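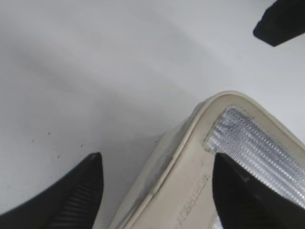

Section 5. Setting Up the Rendstead Travel Humidifier

5.1 Before You Begin

Read this section in full before connecting the unit to power. The Rendstead is intended for indoor use in hotel rooms, offices and bedrooms of ordinary size.

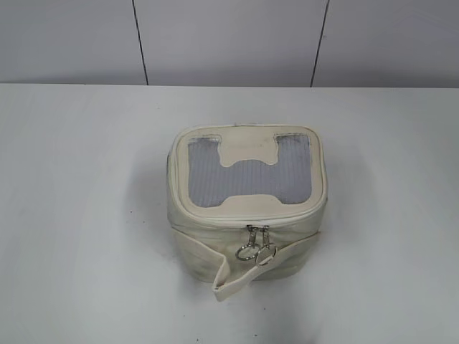
Reading time: 5 minutes

5.2 Placement

1. Choose a firm, level surface at least 35 inches above the floor.
2. Leave 10 inches of clear space on every side.
3. Turn the mist outlet away from walls, curtains and electrical equipment.

Caution: Do not operate the unit on carpet or bedding.
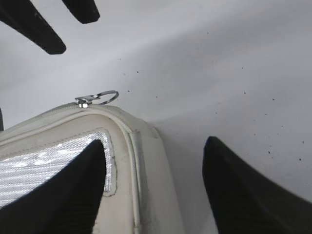
5.3 Filling the Tank

1. Unplug the power cord.
2. Lift the tank straight up and unscrew the cap.
3. Fill with cool, clean water to the upper line. Distilled water is preferred in Flekville and other hard-water areas.
4. Replace the cap and set the tank back on the base.

Note: Oils and perfumes will damage the Lamrani filter and are not covered by the warranty.

5.4 First Use

1. Connect the power cord and press the main switch.
2. Select the low setting. Mist will appear after around nine minutes – a faint hum during this period is normal.

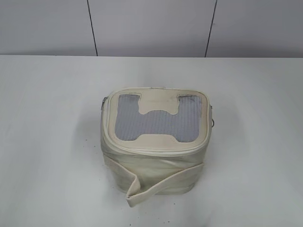
3. Adjust the output as required. The unit turns off when the tank is empty.
4. Empty the tank and dry the base before travel.

For replacement filters, refer to Section 9.

Revised 1 May 2022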